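Trorlow Robotics Club
Bench check, arm station, before cloth practice
Done Thursday, start of session

1. Base plate sits flat, arm does not rock when pushed by hand. OK.

2. Screws at shoulder and elbow. One elbow screw was a quarter turn loose. Tightened. Check again next week.

3. Printed parts, look for cracks at the forks and around the screw holes. OK. The forearm was reprinted in February and still looks good.

4. Servo cables plugged in fully, enough slack for the wrist to bend all the way down. OK, but the wrist cable should be tied closer to the joint. Not done yet.

5. Power adapters off the mat and away from the edge of the table. OK.

6. Power switch within reach of the person running the arm. OK.

7. Hair tied back, sleeves up, no lanyards. Two students had to be reminded.

8. Slow test, no load, each joint to both ends of travel. OK. Elbow servo buzzes a little at full reach. Logged, no action.

9. Gripper closes on cloth without stalling. Hold for 19 seconds, then feel the servo case. Warm, not hot. Pass.

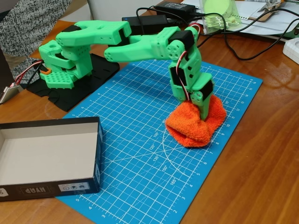 10. Hands stay out of reach of the arm while power is on. If the cloth slips, stop the arm first, then move the cloth. This was skipped once and the run was stopped.

11. Scissors put away before the arm is powered. Needs work. Add it to the sheet taped inside the Gounder cabinet.

12. Power off and adapters unplugged at the end. OK.

Open items: 2 (recheck), 4, 11. Station may be used for practice.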